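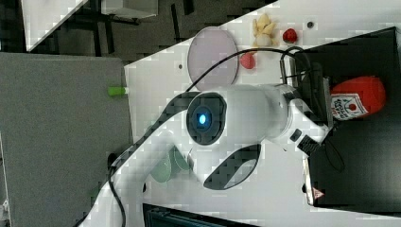
Fig. 1. Ketchup in the black box, plate and fruit out on the table.

Part 2: Setting out the Rerora play kitchen

I've set this kitchen up more times than I can remember, so this is the order I'd use if I were you. You'll want the white table up and level first (see Part 1) and the Meltov food bag within reach.

1. Wipe the table top with a barely damp cloth and let it dry. Mind the small holes! Crumbs love them, and a cotton bud gets them out again.

2. Put the round plate down first. I build everything else out from it, and it saves a lot of shuffling about later.

3. Lay the fruit beside the plate. I like the banana nearest, with the strawberry next to it, but swap them if you fancy.

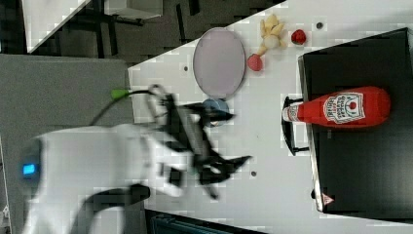 Fig. 2. Banana and red fruit to the right of the plate, with the black tray beyond them.

4. Decide what lives in the box. Ketchup goes in mine, lying on its side (it's top-heavy and I got tired of picking it up off the floor).

Note: the Meltov bag holds 24 pieces and you really don't want them all out at once. Five or six is plenty for a first go, and the rest can wait in the cupboard.

5. Now the bigger bits. The toaster oven goes at one side with its door facing whoever's playing, and the green colander and little bowl go over on the other. Leave a good hand's width between the oven and the edge of the table.

Caution: keep the felt and plush pieces out of any oven that's plugged in, even if you only mean to pretend. If you're using a real one as a prop, take the plug out of the wall and tie the flex up behind it.
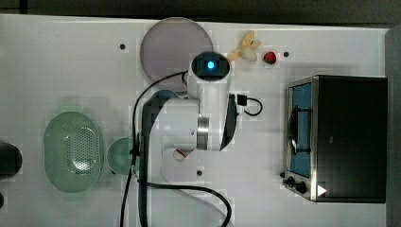
Can I wash the plate and the colander in the dishwasher?
I'd do them by hand in warm soapy water. My first plate went through on a hot wash and came out with a wobble it has never lost.

6. Last job is a quick check of the soft food. Run your thumb along the seams and give any label a gentle tug at the corners, and if a thread's coming away, put that piece to one side

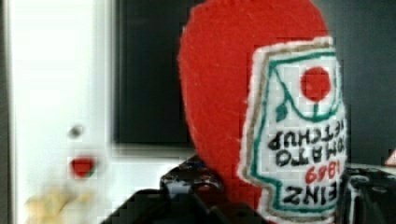

until you've had a chance to stitch it back down. Ordinary cotton does the job nicely. I go round with tiny stitches and knot off on the back of the patch, well out of reach of little fingers.

Note: felt goes bobbly with use. A fabric shaver on its lowest setting sorts that out, but go easy near any lettering.

If something's missing from your bag, quote part 1479 when you write to Rerora and say which piece it is. For packing everything away again, carry on to Part 3.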